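Chapter 3
Writing for a Small Room

I wrote my first proper piece for a room in Listham that held 24 people, and I got it completely wrong. I'd scored it for brass and two drummers (I was young, and I liked noise), and by the second page my friend Joana Prata had her fingers in her ears. She was meant to be playing the cornet.

So this chapter is all about size – how big the room is, how many players you've got and how long the sound hangs about after they stop. We'll start with a short song by Nicanor Cárdenas called Plillulura, which I've loved for years. It's only 14 bars long and it uses three notes in the bass, over and over, while the voice wanders off wherever it fancies. Sing it through a few times before you read any further, please! You'll find the tune at the back of the book.

Have you noticed how often the voice stops for breath? Cárdenas leaves those gaps wide open, and in a small room you hear the bass notes fade right through them. 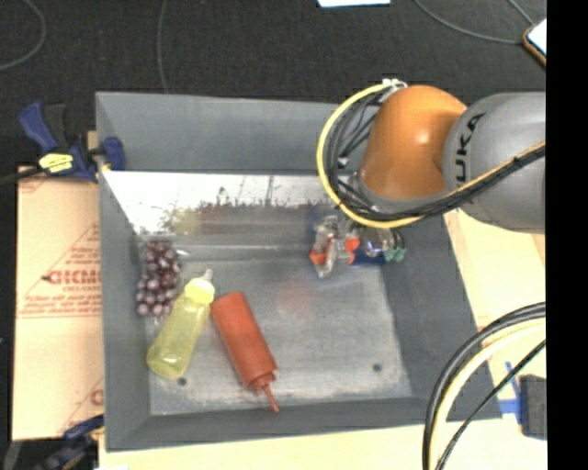

Now try the same song with a piano doubling the voice. It gets muddy very fast, doesn't it? I'd like you to keep both versions in your head as we go on, as we'll be taking the second one apart in the next section, starting with the left hand.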